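**Ngaio Baxter** · July 7, 2019

### 1/

OK, the robot dish-loading quote. Several of you asked if we're going ahead at Dunstan. I'm the one who has to put a number in the equipment plan, so I'll think out loud for a bit. Short version: I'm not sold. Long version follows.

### 2/

The pitch from Grodik is an arm, a hand and a mobile base, leased as one package. The word "package" is doing a lot of lifting. The hand is quoted on its own sheet, comes from Kasitz, and has its own warranty with its own start date.

### 3/

I asked what happens if a finger goes. Answer: you send the whole hand back. I asked how long that takes. Answer: "it depends." I've bought enough dishwashers to know what "it depends" costs me.

### 4/

Fingers are where I'd expect the trouble. Lots of little joints, and the job is reaching down into a metal rack all day holding something smooth and round.

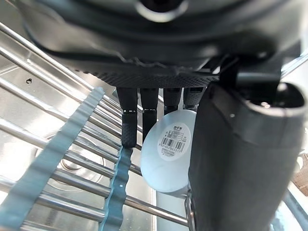 So line one in my draft is a second hand, sitting on a shelf. If the vendor won't put a loaner in the contract then I have to buy the loaner myself, and the sheet should say so. Marama Trevaskis thinks this is me being gloomy. Marama doesn't sign for repairs.

### 5/

Line two is breakage. I've put down 150 bowls and plates for the first year. Is that high? Could be. Grodik has no breakage number they'll put in writing, so they get mine. Happy to lower it the day somebody sends me a log.

### 6/

Line three is the one I'd beg anyone doing a budget like this to look at: the room. Power, data, somewhere for the cables to go, a floor the thing can stand on. The quote has installation as a single line, $2,000. I'd like to meet the electrician who reads that and doesn't laugh.

### 7/

Cables especially. Look at the floor under any of these setups and picture a kitchen porter with a full tray coming through. Look where people's feet are, too. Every one of those cords needs a route, and a route is a line item.
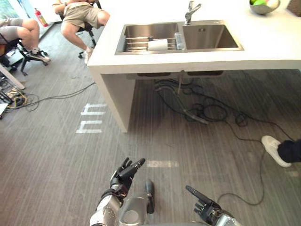

### 8/

Things I've added since Thursday's version got thrown out, sorry, since the LAST version got thrown out:

- floor covers for cable runs
- extra outlets at counter height
- a marked standing area, and somebody to re-mark it
- staff hours for whoever is watching

None of it is in the Grodik quote.

### 9/

About those staff hours. The brochure says "unattended operation." I asked for a site I could visit where it runs unattended. I was offered a video call. I asked again, politely. I was offered a longer video call.

### 10/

Someone will say compare it with wages. Fine, I did. The comparison only works if you assume nobody stands near it. Put one person in the room for half a shift and the savings column gets very quiet.

### 11/

Farelance came in cheaper with a fixed arm and a plain gripper. Less to go wrong, I think. But fixed means it lives next to one machine, and we have 2 dish areas at opposite ends of the building. Either we carry everything to it or we buy the thing twice. Their rep suggested a trolley. I already own a trolley!

### 12/

Questions I've sent to both of them. Steal these if you like.

- How many hours between hand failures, and who measured it?
- What can't it pick up?
- Does it need the rack pulled out by a person first?
- Who pays for a broken rack?
- What does year two cost if we change the plates?

### 13/

The last one matters more than it sounds. We swap tableware whenever a supplier drops a line. If a new plate means a paid visit to get the robot used to it, then I'm budgeting for plates AND visits, and the plates were supposed to be the cheap part.
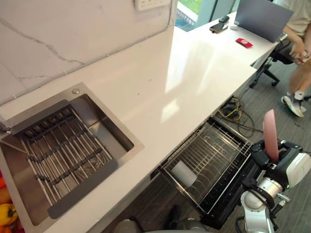

*One pink plate in the gripper, one white cup in the rack.*

### 14/

To be fair to Marama, she isn't asking for a fleet. She wants a trial in February, 6 weeks, one machine. I can live with a trial if it's rent only, with a return date and no auto-renewal. Grodik's draft has auto-renewal on page one. We've crossed it out and sent it back.

### 15/

What's going in the plan for now: rental, spare hand, outlets, cable covers, breakage, staff time. No purchase. The dishwasher we have also needs a new door seal, and that's getting ordered first.

### 16/

If you've leased one of these and have a real repair invoice you can share, my messages are open. Invoices only please, I've got plenty of brochures.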